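Lelmont in October: a day at the Dalier open house

I drove up to Lelmont in October for the open house at Dalier, and I promised several of you I would write it up properly this time instead of sending a string of excited messages from the parking lot. So get yourself a coffee, because I took a lot of notes and I mean to use them.

The day started at 8:30 with rolls and a very good pot of tea in the front lobby, and a badge with my name spelled right, which doesn't happen often. Glenys Pryor looked after our group from start to finish. She runs the safety and practice side of the home robotics work, and she has been at it long enough that she remembers when the whole rulebook was two sheets of paper taped to a door. It is now 104 pages in a blue binder, and she carried that binder with her all day like a favorite handbag.

We began on the shop floor, in the bay where they work on Tse, the mobile arm most of us had come to see. There's a yellow line painted all the way around the bay, and before anyone steps over it the arm has to be stopped, the stop has to be confirmed out loud by a second person, and the key goes on a hook by the gate. Glenys had us all do it. You feel a bit silly calling "stopped" to a stranger across a room, but by the third go we were all doing it without thinking, and I suppose that is the idea! I liked that she let the newest technician run the drill while she stood back with us.

Somebody from the Lidangate group asked about speed limits. The house rule is that the arm moves slowly whenever a person could reach it, and "could reach it" is worked out with the longest-armed person on staff leaning in as far as he can go. He was introduced to us and took a small bow. They also write down every unplanned stop, however dull, in a paper log that stays on the bench. I leafed through a few pages while the others were looking at the gate. Most entries were things like a loose cable tie or a sleeve across a sensor. One just said "sneezed, leaned on button." I was charmed by that, and also rather impressed that it was in there.

Lunch was soup and sandwiches in the back room and I'm afraid I talked too much. I did get to hear a long and friendly argument between two visitors over whether a home robot should ever be allowed to open a door to the outside by itself. One of them has an elderly mother and a very determined cat, so she had opinions. It went on well past the brownies.

After lunch we moved upstairs for the part I had been least looking forward to, which was simulation. I'm a hardware person at heart and I thought I'd be fighting sleep by two o'clock. I was wrong, and I told Glenys so afterward. Before any new household task gets tried on the real Tse, it has to go through 2,000 simulated runs, in 20 different home layouts, and someone has to sign for the results by name. If a layout gets changed, even a little, the runs for that layout start again from zero. There was a groan from the Lidangate people at that one. They'd been hoping to carry their old results over.

What struck me most was how fussy the team is about the rooms themselves. A sheet goes with every layout, and a reviewer who didn't build it has to go over it before it's approved: where the glass is, where the floor changes from one surface to another, which handles stick out, which way people are likely to come in. Glass gets its own page. A big clear door looks lovely to you and me, and to a depth sensor it may look like a way straight out to the lawn, so the rule is that every glass panel is marked as solid in the layout and tested that way first. Handles and pulls are listed too, along with what the robot may and may not touch in that room. 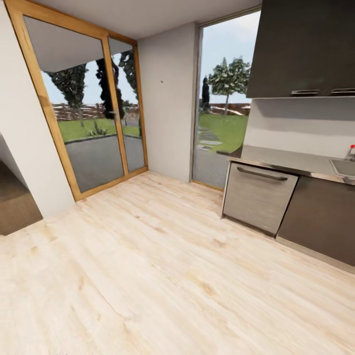 Does passing in simulation mean a robot is cleared to work in a real kitchen?

Passing only earns the task a place in the supervised trials on the real machine. Those are done at low speed with a person at the stop button, and the task has to get through 5 clean sessions before anyone talks about clearing it. Each home then needs its own walk-through and its own risk sheet, even if it looks just like one of the test layouts.

I asked Glenys whether people ever try to hurry that last stage along. She laughed and said they do, usually toward the end of a quarter, and that her answer is to hand them the binder and offer them a chair.

We finished back downstairs a little before four. There was a table of handouts, and I took one copy of the layout review sheet for each of you who asked, plus two spare. The parking behind the building fills up early, so if you go next time, use the lot across the road and allow a few extra minutes for the crossing. Wear flat closed shoes or they'll lend you some, and the loaner pair I saw was not flattering. And do bring a sweater, as the bay doors are open a good part of the day.

Many thanks to everyone at Dalier for having us, and to Glenys especially for putting up with all my questions. I'll bring the handouts to the next meeting.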